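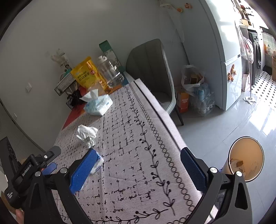
Rug with the leafy vine and the linked-circle border.

Tue 23 July
Whitener trial, continued

Read the Brillusance leaflet again over tea. It says whites stay "visibly whiter for 100 washes". Visibly to whom, and under what lamp, it doesn't say. Nor does it say whiter than what. I have asked Tremgate twice for the test behind the claim and have had the leaflet back both times.

What we did this morning. Six squares of plain cotton from the Mishra roll, all cut from the same end. Two washed in ordinary powder, two in powder plus Brillusance at the dose on the bottle (65 ml), two in water only. Same machine, same programme, dried on the rack away from the window. Labels sewn on the back so that whoever looked at them couldn't read which was which.

Under the Atum lamp with the ultraviolet part switched on, the Brillusance squares are easy to pick out. They have that slightly blue look. Elvia got both straight away and so did I. With the ultraviolet off, she got one right and one wrong and I got neither. So far this is exactly what you would expect from an optical brightener, which is a dye that glows a bit under daylight. It doesn't remove anything. The leaflet has the word "lifts" in it four times and I would like to know what is being lifted.

Tiburcio Alvarado disagrees and I'll put his side down fairly. He says most people look at their sheets by daylight, so if they look whiter by daylight then they are whiter for any purpose that matters. I can see that for a shirt. I'm less happy with it for anything you need to know is clean. The tea stain squares from last week looked better after treatment too, and when we turned the ultraviolet off the stain was sitting there the same as before. He says that was an old bottle. Perhaps it was. I've written the batch number on the sheet for this lot (251) so we can't have that argument again.
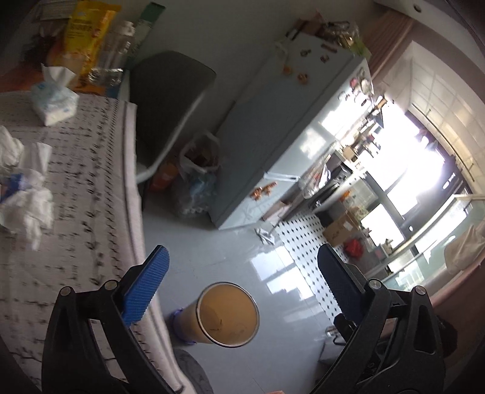
White is a poor word to hang a trial on, and I think half our trouble comes from asking people to score for it. Off-white, cream, ivory and natural were all used yesterday for the same square of unbleached cotton. Then there is pattern. A bed sheet printed with small black dashes gets called a white sheet by anyone you ask, and a rug in off-white covered in black line drawing mostly gets called black and white. Put dark marks on a pale ground and the eye stops judging the ground properly. I suspect that is why the photos on the leaflet all show plain towels. If Brillusance wants to say it works on prints, we need prints in the trial, and so far we have none.

Suggested scoring from now on: no word "white" on the form at all. Two squares side by side, which is lighter, left or right, or can't tell. "Can't tell" has to be a proper answer. Last week's form didn't have it and people guessed, then we averaged the guesses.

Elvia Espinoza found another hole, which I should have seen. The ordinary powder from the shop already has brightener in it. It is on the box in small print. So our "powder only" squares were never free of the stuff, and the comparison was a bit of brightener against a bit more. The water-only squares are the only clean control we've got. Everything from earlier in July with that powder needs a note beside it. I don't want to throw the results away but I wouldn't show them to anyone either.

Also checked the rinse. One extra rinse made no difference I could see on the treated squares. Three rinses, same. I only did it once, on one pair, so don't quote me.

Things I still don't believe:
The 100 washes. We are at wash six.
That a double dose does any harm to colours. Tiburcio is sure it does, says he has seen greens go dull. No sample, no photo, so it stays on this list until there is.
That cold washing works as well as warm. The leaflet says "even at low temperatures" and gives no temperature.

To do
Find a powder with no brightener. Read the whole box this time.
Ask Mishra for a printed cotton, dark lines on pale, and the same cloth unprinted.
New form, see above.
Check how old the tube in the Atum lamp is. The last entry for it is in somebody's pencil and has no year.
Write to Tremgate a third time. Ask for the method only, one question, so there is nothing else for them to answer.

Squares 3 and 5 are back on the rack for wash seven. Leave them alone please, and don't iron them.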